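Packing by Demonstration: A Conversation with Skye Tosh
Fri 21 March

When Tilitz began planning the automation of its packing hall in Droltilthorpe, the first people it consulted were the packers. Skye Tosh had worked on the hall's mixed-goods benches for several years at the time. She now leads the demonstration group, a team of former and current packers whose handling of everyday items is recorded and used to train the company's robots.

Her own move took place in October. "I was asked whether I would put down my tape gun and pick up a pair of grippers," she says. "I said I would try it for a month. The first week was very frustrating. Your fingers know what to do, and suddenly you have to do it with two jaws."

The group works at low platforms in a converted part of the building, away from the conveyors. A demonstrator holds one gripper in each hand and carries out a short task, such as placing a wrapped item in a container or taking it out again. Each person completes 30 recordings in a session and then changes station. The company's library now holds over 3,000 of them, prepared with software from its technology partner, Burico.
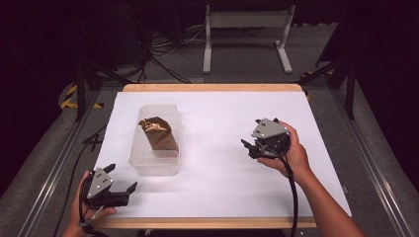 Ms. Tosh is firm that the work calls for judgment. Soft wrapping creases under pressure, and a container with thin sides will give if it is held in the wrong place. "A packer makes those decisions without noticing," she says. "My team has to notice, and then do it slowly enough that the recording is useful. People who were very fast on the benches sometimes find that part the hardest."

The site employs 253 people, of whom 122 work in packing. Management has given a written undertaking that no packing position will be removed during the present phase of the project. Ms. Tosh welcomes the undertaking but does not regard it as the end of the matter.

"My colleagues ask me directly whether I am teaching a machine to take their job," she says. "I tell them what I know. The robots are meant for the repeat lines on the night shift, where we have had trouble filling places. What happens after this phase has to be negotiated, and I want us in the room when it is."

Some changes have already been felt. Demonstrators are paid at a higher grade than bench packers, and the grade is open to any packer who completes the training course. Lifting has been reduced. On the other hand, the work is quieter and more solitary, and several members of the group have asked to spend part of each week back on the benches. That request was granted in full.

"I missed the talk," Ms. Tosh says. "On the benches you hear everything — who is moving house, whose daughter passed her driving test. In the demonstration area you are concentrating, and so is the person next to you."

The next stage will bring in the Zupan line, which handles fragile goods and has so far been packed entirely by hand. Ms. Tosh has asked that the packers on that line choose the items to be demonstrated first. She expects them to begin with the awkward ones.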